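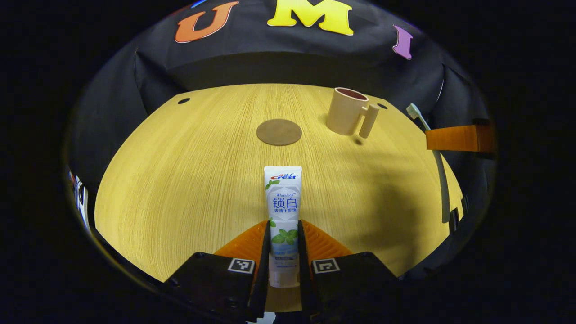 5. 원형 탁자에 세면용품 자리 만들기

Trarside 공용 숙소 비품 안내서
개정: 2024년 10월 21일

이 장은 욕실 선반이 없는 방에서 원형 탁자를 세면용품 자리로 쓰는 방법을 다룹니다. 대상은 Castillo 원형 탁자(비품 번호 3434)이며, 같은 크기의 다른 탁자에도 대체로 적용할 수 있습니다. 정리함 제조사인 Stomer의 설명서에는 "한 번 배치하면 흐트러지지 않는다"고 적혀 있으나, 그런 정리함은 아직 본 적이 없습니다. 흐트러진다고 보고 배치하십시오.

5.1 시작하기 전에

준비할 것
치약
칫솔
머그잔 또는 양치컵
마른 천과 물기를 꼭 짠 천
받침용 얕은 접시(선택)

정리함은 필수가 아닙니다. 치약 하나와 컵 하나를 두려고 칸이 여럿인 정리함을 들이면 탁자만 좁아집니다. 이미 있는 정리함을 쓰는 것은 말리지 않습니다.

주의: 탁자 상판은 물을 쓰는 가구로 만든 것이 아닙니다. "생활 방수"라는 문구를 젖은 컵을 밤새 올려 두어도 된다는 뜻으로 읽지 마십시오.

5.2 상판 닦기

1. 탁자 위의 물건을 모두 내립니다.
2. 물기를 꼭 짠 천으로 나뭇결 방향을 따라 닦습니다.
3. 굳은 치약 자국은 젖은 천을 잠시 덮어 불린 뒤 닦아 냅니다. 손톱이나 칼로 긁지 마십시오.
4. 가장자리를 한 바퀴 닦습니다. 손이 가장 많이 닿는데도 자주 빠뜨리는 곳입니다.
5. 마른 천으로 마무리합니다.

참고: 치약으로 상판의 얼룩을 지우는 방법이 널리 퍼져 있습니다. 권하지 않습니다. 치약에는 연마 성분이 든 것이 많고, 얼룩이 옅어진 자리에 광택이 다른 둥근 흔적이 남는 경우가 있습니다. 굳이 해 보겠다면 상판 밑면의 보이지 않는 곳에서 먼저 시험하십시오.

5.3 치약 두기

1. 뚜껑이 끝까지 닫혔는지 확인합니다.
2. 튜브 겉의 물기와 뚜껑 둘레의 찌꺼기를 닦습니다.
3. 세워 둘지 눕혀 둘지 정합니다.
세울 때: 뚜껑이 넓고 평평한 제품만 뚜껑을 아래로 하여 세웁니다. 가볍게 건드려 보고 넘어지면 눕히는 쪽으로 바꿉니다.
눕힐 때: 가장자리와 나란히 두지 말고, 튜브 끝이 탁자 안쪽을 향하게 합니다. 받침 접시가 있으면 그 위에 둡니다.
4. 이름표를 쓰는 방이라면 튜브의 넓은 면 아래쪽에 붙입니다. 사용법과 유효기간 표시를 가리지 마십시오.

참고: 세워 두면 끝까지 알뜰하게 쓸 수 있다는 말이 있습니다. 내용물이 뚜껑 쪽에 모이는 것은 맞습니다. 다만 마지막에 남는 양은 튜브를 어떻게 짜느냐에 더 크게 좌우됩니다. 끝에서부터 말아 올리는 편이 효과가 분명합니다.

참고: 치약을 고르는 일은 이 안내서의 범위 밖입니다. 다만 포장 앞면의 미백이나 얼룩 제거 문구만으로 비품을 신청하지는 마십시오. 큰 글씨는 광고이고, 성분과 주의 사항은 대개 작은 글씨 쪽에 있습니다. 외국어로만 표시된 제품은 성분표를 읽을 수 있는 사람이 확인한 뒤에 공용으로 내놓습니다.

5.4 컵 두기

1. 양치에 쓰는 컵과 음료를 마시는 컵을 구분합니다. 모양이 같다면 이름표로 구분합니다.
2. 헹군 컵은 물기를 털고 안팎을 닦아 올립니다.
3. 손잡이는 탁자 안쪽으로 돌립니다. 바깥으로 나온 손잡이는 소매에 걸립니다.
4. 치약과 컵 사이는 손 하나가 들어갈 만큼 띄웁니다.

주의: 컵을 상판에 바로 엎어 두지 마십시오. 안에 갇힌 물기가 테두리 모양의 자국을 남길 수 있습니다. Somavach 흡수 받침(비품 번호 714)은 젖은 컵을 받칠 때 쓸 수 있으나, 받침도 젖으면 마를 시간이 필요합니다. "즉시 건조"라는 표시는 믿지 않는 편이 안전합니다. 손바닥으로 만져 축축하면 마른 것과 바꾸십시오.

5.5 배치 확인

1. 탁자를 손으로 살짝 밀어 봅니다. 물건이 흔들려 넘어지면 간격을 다시 잡습니다.
2. 탁자 자체가 흔들리면 물건을 내리고 다리를 점검합니다. 종이를 접어 괴는 것은 임시방편이며, 종이가 젖으면 그마저도 소용이 없습니다.
3. 평소처럼 한 번 써 봅니다. 치약을 집고, 뚜껑을 닫고, 제자리에 돌려놓습니다. 이때 손이 컵에 닿는다면 보기 좋은 배치라도 바꾸어야 합니다.

5.6 문제가 생겼을 때

증상: 뚜껑 둘레에 치약이 굳는다.
조치: 따뜻한 물에 적신 천으로 닦고 나사산을 확인합니다. 전용 세정제는 필요 없습니다.

증상: 컵 자국이 지워지지 않는다.
조치: 더 문지르지 말고 하루 동안 말립니다. 그래도 남으면 비품 번호를 적어 관리실에 알립니다. 민간요법은 그다음에도 권하지 않습니다.

증상: 며칠 만에 물건이 늘어 자리가 없다.
조치: 더 큰 정리함을 신청하기 전에 쓰지 않는 것을 내립니다. 지난 3월에 큰 정리함으로 바꾼 방 2곳은 모두 정리함까지 가득 찬 상태로 점검을 받았습니다.

증상: 누구의 치약인지 알 수 없다.
조치: 이름표가 없는 튜브는 공용으로 간주하지 않습니다. 분실물 바구니로 옮기고 쪽지를 남깁니다.

탁자 다리의 조임과 수평 맞추기는 6장을 참조하십시오.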